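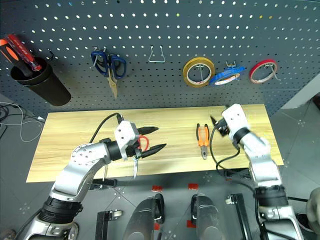 Giltuven Tool Library – Frequently Asked Questions
Updated June 2026

Do I need to live in Wiltamow to join?
No. Anyone with a photo ID and a current mailing address. Bring both, we can't take a picture of a bill on your phone.

What does it cost?
Nothing to join. Deposit on power tools only, refunded when the tool comes back clean.

How many things can I borrow?
Up to 9 items at once. A drill and its bits count as one. So does a socket set.

How long can I keep them?
3 weeks for hand tools, 4 days for anything with a motor. Renew once by email if no one else is waiting.

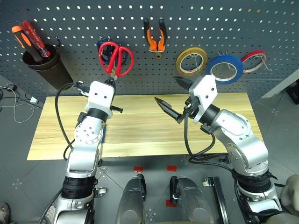 L. Mendonça

Can I work on my project there?
Yes – bench time is free for members, book it at the desk. Bring your own wood, screws, glue. Sweep up after please.

Something broke while I had it. Now what?
Tell us. Normal wear is on us. Lost items you pay for, at used price not new. Don't try to fix a power tool youself.

Do you sharpen stuff?
Chisels, planes, garden shears. No kitchen knives, no chainsaw chains. Tag it with your member number and leave it in the bin by the door.

Do you take donations?
Hand tools yes, nearly always. Corded power tools if they run. No gas engines, no paint, no half cans of anything.

Are you open all summer?
Closed for most of August. Anything due then is due the first day we're back, no late fee.

Where do I park?
Behind the building, off Stornemska Street. Gate code is 909. Don't block the bakery's loading door – they will tow you and we can't get teh fee back.

Can my teenager borrow on my card?
Hand tools, sure. Power tools you have to pick up in person.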